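The Bagging Bench: a gallery

Iltodov has put an arm on the bagging bench at its Dostudport depot, and for a few weeks in January I was let in to look at it. The company's line is that automation takes the dull work and leaves people the good work. I've heard that line at three other employers, so I asked the packers what the good work was going to be. They're still waiting to be told.

Arm and paper bag, early shift. The bag has been opened wide and taped at the rim. Opening and taping are on the new task sheet under "preparation", a word that didn't appear on the old one.

Musyoka Nyamweya has packed at Dostudport for 9 years. He used to fill orders from start to finish and could tell by the weight of a bag if something had been left out. His title is now cell attendant. The pay grade is the same and the chair is better, he'll give them that.

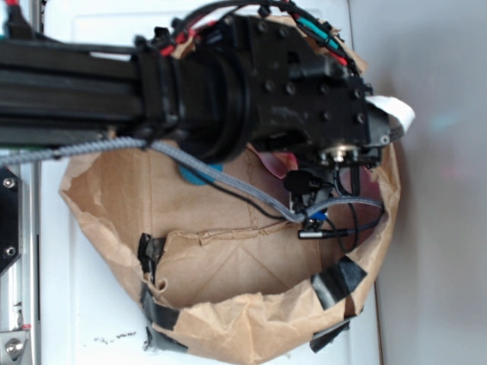 The depot's target is 3000 items a day across all benches. On the morning I sat in, the tally for the arm's bench read 702 at lunch, and management was pleased with it. I asked if that figure included the items a person had finished by hand. It did. I asked for the two numbers separately and was told the Mrema software doesn't split them, though it manages to log every minute an attendant is away from the bench.

Svatopluk Tóth runs the maintenance side. He was the most cheerful person I met, probably because his job has grown. He spends a fair part of each shift on cables and clips, and he says wear on the wiring is a bigger worry to him than anything in the programming. Two of the packers have asked to train with him. The course is run by Tirkico, it's in the evenings, and so far it's unpaid.

There were nearly 70 people on the bench roster before the trial. Iltodov says there have been no layoffs, and I believe it. It also hasn't replaced anyone who left, and casual shifts have dried up. You can shrink a workforce that way without ever having to make an announcement.

I don't think the arm is a villain. Some of this work wrecks your wrists, and Musyoka says his are less sore than they were last winter. He also says the day is longer when you're mostly watching. The trial is up for review once the busy season's over, and the packers haven't been asked to the meeting.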